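Norley Tenants' Newsletter
Building Services

Heating controls: what was changed, and what to expect through the winter

Wednesday, December 11, 2019

The changeover of the heating controls in the Norley building is complete on all floors except the ground floor east side, where two zone valves are on back order. Tenants on that side remain on the old time clock until the parts arrive. The clock is set to bring heat on at 5:30 a.m. and shut it off at 7:00 p.m., Monday through Friday.

For the rest of the building, the single outdoor thermostat on the north wall no longer decides when the boilers run. It was installed with the original plant and had drifted by several degrees. On mild mornings it read low and called for heat that the south rooms did not need. On windy mornings it read correctly and the south rooms were still too warm, which was the subject of most of the complaints logged last season.

The new arrangement uses 23 zone controllers, each with its own room sensor and its own valve. A controller compares the room temperature with the setpoint every few minutes and opens or closes the valve in small steps. The boilers fire when enough zones are asking for heat, and the water temperature is set according to the outdoor reading. The outdoor sensor has been replaced and moved to a shaded bracket under the eaves on the Stoltville Road side.

Setpoints

The default occupied setpoint is 70 degrees. Tenants may raise or lower it by up to three degrees at the wall unit, using the two arrow buttons. The change holds until the end of the occupied period and then clears. To change the default for a suite, write to the building office with the suite number, the zone number printed on the underside of the wall unit, and the value wanted. Requests received by noon are entered the same day.

The unoccupied setpoint is 60 degrees. It applies from 7:00 p.m. to 5:30 a.m. and on weekends. A tenant working outside those hours can press the center button once for two hours of heat, or twice for four. The display shows the time remaining. Pressing it a third time cancels the request. 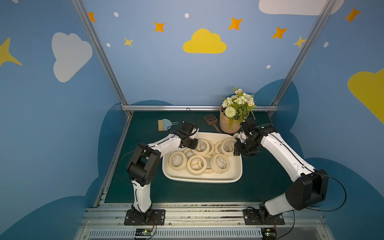

Two arms and a white tray against the painted wall.

Room sensors

The sensor is inside the wall unit, behind the slots at the bottom of the cover. It reads the air that passes through those slots and nothing else. A unit with a coat hung over it, or with a filing cabinet pushed up against it, will report the temperature of the pocket of air behind the coat or cabinet. Two of the three cold-room calls received in the first week after the changeover came from units with a desk lamp directly underneath. The lamp warmed the sensor, the controller closed the valve, and the room cooled to 64 degrees while the display showed 71.

Please keep 18 inches clear on all sides of the wall unit. Space heaters should not be used in the same zone as a wall unit, for the same reason and also because the lease does not permit them. Computers, chargers and bench equipment give off heat as well, and a suite with a large amount of it may find that its valve stays closed through much of the afternoon. This is normal as long as the room is at its setpoint.

Where a zone covers more than one room, only one of the rooms has the sensor. The others follow it. If the door between them is kept shut, the room without the sensor can run several degrees off. There is no adjustment at the wall unit that corrects this. The building office can have the radiator in the second room trimmed by hand, and so far this has been done in four suites on the second floor.

Noise

Some tenants have reported a faint ticking from the pipe enclosures between 5:30 and 6:30 a.m. This is expansion of the pipe against its hangers as hot water reaches it. It was present with the old controls but was less noticeable, as all the pipes warmed together before most people arrived. The contractor, Braltis, has fitted plastic liners in the hangers along the third floor corridor and will do the second floor next.

A steady hiss or a gurgle is a different matter and usually means air in the radiator. Do not open the bleed screw. The system now holds a slightly higher pressure than before, and water released at the screw will be hot enough to scald. Report it and it will be bled by the maintenance crew.
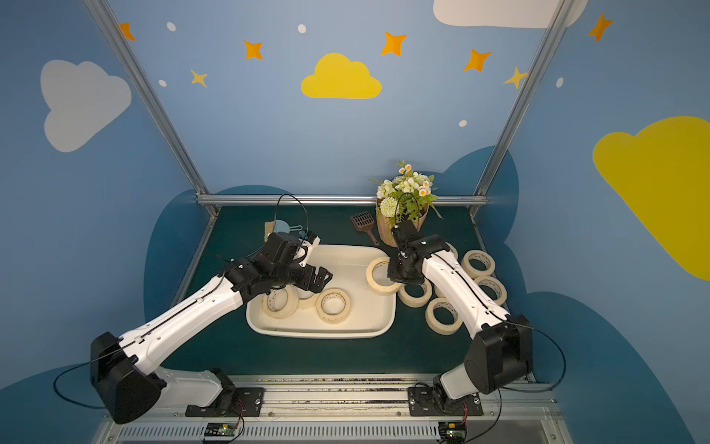
Water treatment was carried out at the same time as the changeover. The old water was drained, the loop was flushed twice, and the system was refilled with 887 gallons, including inhibitor. Samples were taken at the boiler and at the far end of the third floor. Both were within the range given by the treatment supplier, Mateos. The next samples will be taken in May, after the boilers are shut down for the season.

The flush brought out a quantity of black sludge, most of it from the lower ends of the radiators on the north side. Several of those radiators had been cold at the bottom for years and are now warm across the full panel. The north rooms may therefore feel warmer than in past winters at the same setpoint, and tenants who had asked for a higher default to make up for a poor radiator may want to have it lowered.

Metering

Gas is still metered for the building as a whole. Each zone controller records how long its valve has been open and how far, and these records will be kept, but they are not a measure of heat delivered and will not be used for billing. Shares of the gas bill continue to be worked out by floor area under the existing lease terms.

In the four weeks before the changeover the boilers started almost 1,000 times. A short firing cycle wastes fuel at each start and wears the igniters, and one of the reasons for staging the boilers from zone demand is to bring that number down. A comparable figure for the new controls will be given once there are four full weeks of cold weather to compare. Outdoor temperatures since the changeover have been too mild for the figure to mean much.

Known faults

Zone 14 loses its clock when power is interrupted. A replacement board is on order. Until it is fitted, the zone is being held at the occupied setpoint day and night.

The display in zone 9 shows Celsius. It controls correctly. The setting will be changed at the next visit.

The stairwell heater on the west side is not connected to the new system and has its own dial – please leave it at 2.

Reporting a problem

Send reports to Volkan Çetinkaya at the building office, extension 41. Include the zone number, the temperature shown on the display, the time it was read, and whether the radiator is hot, warm or cold at the top. Reports with a zone number can usually be checked from the office the same morning. After hours, use the emergency line posted in the lobby, but only for leaks or a complete loss of heat.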